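Product Review: Skellia Scene Replay and Control Toolkit

Skellia is a desktop package for building simulated kitchen tasks, running an arm controller against them and replaying the results from several camera views. Our group used it from April on a two-arm countertop task. This review covers the replay viewer, the controller interface and the planner.

Replay viewer

The viewer opens a 400-step episode without delay, and stepping backward is as quick as stepping forward. Camera views near the gripper are drawn plainly, and the edges of the fingers remain crisp against a patterned surface.
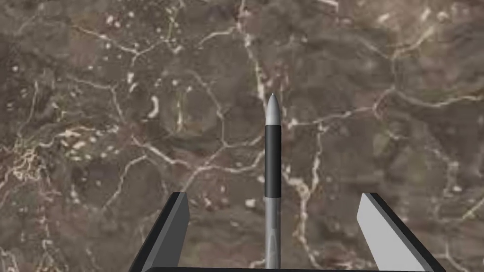 Gripper view over the veined surface, fingers apart.

Surface textures are soft at close range. Users training perception models should plan to supply their own. Objects that only partly enter the view, such as the white curved item at the far right in the next still, are labeled correctly in the export - a point on which our previous tool, Nonent, was unreliable.
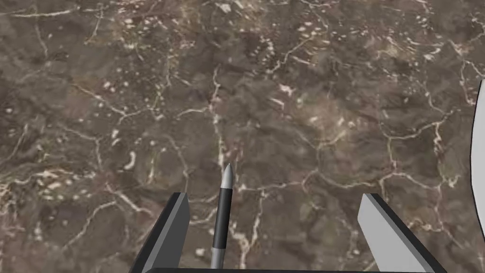 Planning and control

The planner accepts both arms as one system or as two. We recommend the first setting for a crowded counter, where utensils, a sponge and a pan share the space with both grippers. Default limits are cautious. Of 478 planning requests, none returned a path that failed our collision check. The configuration files are poorly documented, and error messages refer to joints by number only.

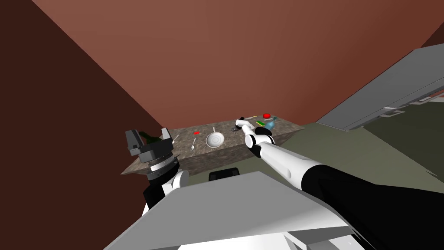 Reviewed by Noemí Aguirre
Simulation Tools Desk

Skellia is recommended for groups with an existing controller. New users should allow time for setup.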